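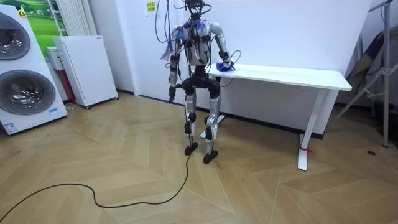

A humanoid robot with one hand on a blue cloth at a white desk.

HOKIER AND WESSKA RELEASE THE PAL 23 COURT SHOE

21/09/2021

Footwear brand Hokier and independent retailer Wesska today confirmed the release of the Pal 23, a low-cut leather sneaker based on an indoor handball shoe that Hokier last produced for club teams. The release is limited to 1000 numbered pairs. It is the second project between the two companies, after a canvas slip-on sold through Wesska stores in January.

The Pal 23 uses the original Hokier court last with a wider toe box. The upper is full-grain leather in off-white, with a suede toe guard and a perforated side panel in court green. The tongue is open-cell foam under nylon mesh. Eyelets are punched and unlined, as on the team shoe. The heel tab carries the Hokier wordmark on the left shoe and the Wesska wordmark on the right. The pair number is stamped inside the tongue.

The outsole is a one-piece gum rubber cup, stitched at the sidewall. The tread pattern was redrawn from an unworn pair in the Hokier archive, as the original mold no longer exists. A removable insole of molded foam replaces the glued cork layer of the earlier shoe. Weight in a men's size 9 is 298 grams per shoe. 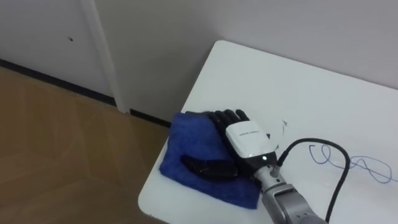

Color selection and material sourcing were handled by Savita Tomar, design lead at Hokier, and Jae-hoon Wang, footwear buyer at Wesska.

"The archive pair had a narrow forefoot and very little cushioning under the heel," said Tomar. "We corrected both and left the panel lines where they were. The stitch count on the side panel is the same as on the team shoe."

Wang said the retailer asked for a gum outsole early in development. "Our customers know the shoe from indoor courts. A white sole was sampled and dropped after the first round."

Each pair ships with 2 sets of flat cotton laces, one off-white and one green. The box is uncoated gray board with a printed court diagram on the inside of the lid. Shoe care instructions are printed on the base.

The Pal 23 will be sold in men's sizes 6 to 13, including half sizes up to 12. Online orders will be taken by draw through the Wesska website, with one entry per customer. Remaining pairs will be sold in Wesska stores on a first-come basis, limited to one pair per person. Returns are accepted on unworn pairs in the original box. No restock is planned.

Media contact: Refugio Barrera, Hokier Press Office
Retail inquiries: Sushil Solanki, Wesska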